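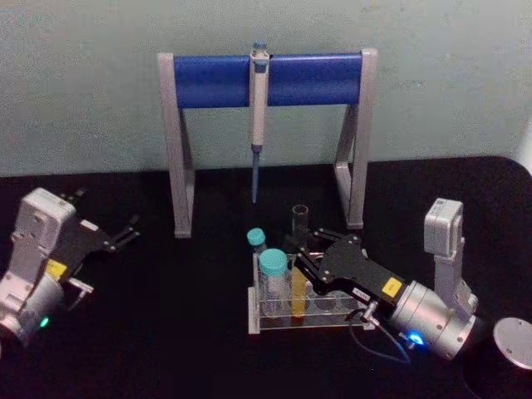

Tanance, 12/18/19

3.2 Bench layout and pipette storage

All weighing and transfer steps were carried out on a single bench with a flat black top, placed against a plain painted wall. The layout was fixed before the first series and is shown in Figure 2. Its main element is a pipette stand with two gray triangular legs and a blue crossbar, from which one single-channel pipette hangs vertically. The stand was kept centered against the wall so that the operator's reach to the pipette was the same from either side.

Vertical storage was adopted after the pilot work in May, when pipettes laid flat between transfers gave a larger spread in delivered mass than pipettes returned to the stand. The difference was small at the upper end of the volume range and grew toward the lower end. Hou had reported the same tendency in an internal note at Histik, and the procedure given there was followed with one change: the pause between transfers was set at 20 seconds for all volumes.

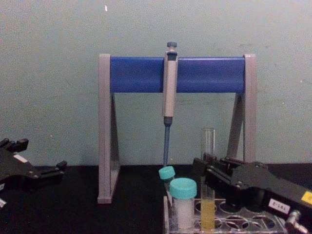 Clearance below the crossbar was the limiting dimension of the stand. A pipette with a long tip fitted reaches most of the way to the bench, and any vessel placed directly under it has to be short. Racks were therefore set in front of the stand and moved toward the operator when tall tubes were in use. Tubes with screw caps could stand closer to the crossbar than open glass tubes, though caps were checked for contact with the shaft before the pipette was lifted off. A capped tube that leaned in its hole was reseated or moved to a narrower position.

The rack was clear acrylic with round holes in rows. Clear stock was preferred to the opaque racks used by the Dralden group, as the liquid column could be read against the wall without lifting the tube. Solids and liquids shared one rack – the granular or powdery solid in a wide capped tube, the liquid in an open glass tube – and vacant positions were left at the front for the receiving tubes.

Figure 2. Bench layout with pipette stand and acrylic rack. The pipette hangs from the crossbar between transfers.
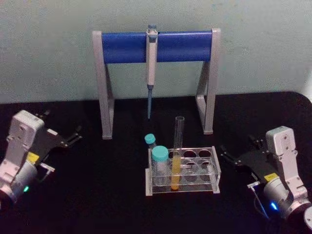 A total of 232 transfers were recorded with this layout. Seven were excluded: four for a tip that touched the tube wall on withdrawal and three for a late balance reading. No transfer was excluded for a fault of the stand or rack. The pipette was checked gravimetrically after every 60 transfers and stayed within tolerance throughout.

Two limits should be noted. The stand was loaded with one pipette only, and the results say nothing on crowding when several are hung side by side. The rack was also not fastened to the bench. Its position was reset by eye at the start of each series, and small shifts within a series were not logged. Both points are taken up again in Section 5, where the Takeda layout is compared with the present one.

Yanling Hou read the balance for all series.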